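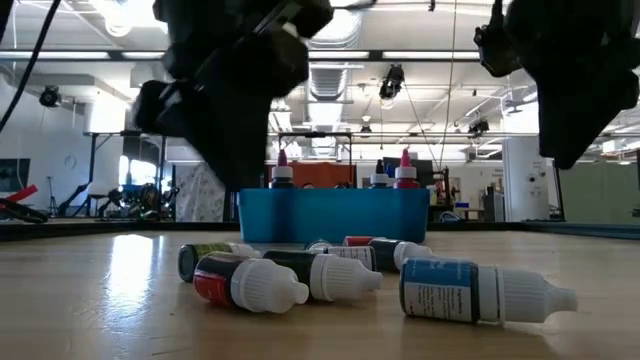
So I need people who can write about war without sounding like a recruiting poster or a freshman dorm at two in the morning. I've done both, by the way. I have the old posts to prove it, and no, I'm not linking them.

I'm Ye-rin Yeon, and I run Besson, a small opinion site about foreign policy, military spending and the way all of it gets sold to us. We've been going long enough to have 497 paying subscribers and a much bigger crowd who read for free and then email me to say I'm a traitor (or a shill, depends on the week). I love nearly all of them. I'm looking for 2 regular columnists, plus a loose bench of people who'd like to pitch me once in a while.

## What I'm after

The thing I care most about right now is the money. Everybody yells about the speeches, and the speeches are fun to yell about, but I want somebody who will sit down with an appropriations bill and come back mad about a specific line on a specific page. Who asked for this? Who voted for it after saying on cable that they wouldn't? Why is a program that was supposed to be temporary still in there, with a new name and a bigger number? If that sounds like a nice evening to you, please, please write to me.

The second column is about language. I mean words like "surgical" and "kinetic" and "footprint" and "partner forces," and how they get into the mouths of perfectly decent newspaper reporters. I've been doing this one myself, badly, for a year. I get too angry by paragraph three and start using all caps, and then I have to go take a walk.

You can come from pretty much anywhere politically. Our last two columnists couldn't stand each other's parties and agreed on almost everything we published. I've run pieces by a retired Army mechanic, a Quaker, a libertarian who signs his emails with a quote about gold, and a high school civics teacher whose piece on draft registration is still the most-read thing on the site. What I won't run is anything that treats the people living in a bombed place as scenery, or anything that cheers for a bomb because of whose plane it fell out of.

## The actual work

Each columnist writes two pieces a month. I like them between 900 and 1,400 words, but if you've got a great 600 I'm not going to make you pad it. I edit everything myself and I edit hard. You'll get your draft back with a lot of comments, some of which will just say "source?" or "ha." You get the last look before it goes up, and I don't change a headline without asking (I had that done to me once at a magazine and I'm still sore).

Every factual claim needs a link or a document behind it. A tweet from a guy with an eagle for a picture doesn't count. If you get something wrong we run a correction at the top of the piece, where people can see it, and we keep going.

We do an editorial call once a month at 7 p.m. Eastern. Cameras are optional. Mine's usually off because my kid is doing homework behind me.

## Pay

- Columns: $110 each, paid within two weeks of publication
- One-off pieces from the bench: $110 too, same terms
- Kill fee: $44 if I assign it and then don't run it

I know that isn't rent. It's what the subscriptions cover after hosting and the bookkeeper. We don't take ads or foundation grants, and that keeps things small. You keep the rights to your work and you can republish anywhere after 30 days. If you've got a newsletter of your own, I'll link it in your bio and nag people to sign up.

## How to apply

Send me an email through the contact page with "columnist" or "bench" in the subject line, and put these in the body:

- Two things you've written. Blog posts are fine, letters to the editor are fine, a really good comment under somebody else's article is fine.
- One pitch, a paragraph or so, for the first piece you'd want to write for us.
- The name of one writer on this subject you disagree with but still read, and why you keep going back.

No résumé, please. I don't care where you went to school. If you're in uniform now or work for a contractor, tell me up front and we'll talk about pen names and what you can and can't safely say. I've published under pseudonyms before and I've never given one up. First-time writers, same deal as everybody: send the stuff, I'll read it.

I'd like both columnists settled before July, so the earlier you write the better. I answer every email, though it can take me a week or so, and if you don't hear back by then go ahead and poke me. Check your spam folder first! Half my replies seem to end up there, probably on account of all the talk about missiles.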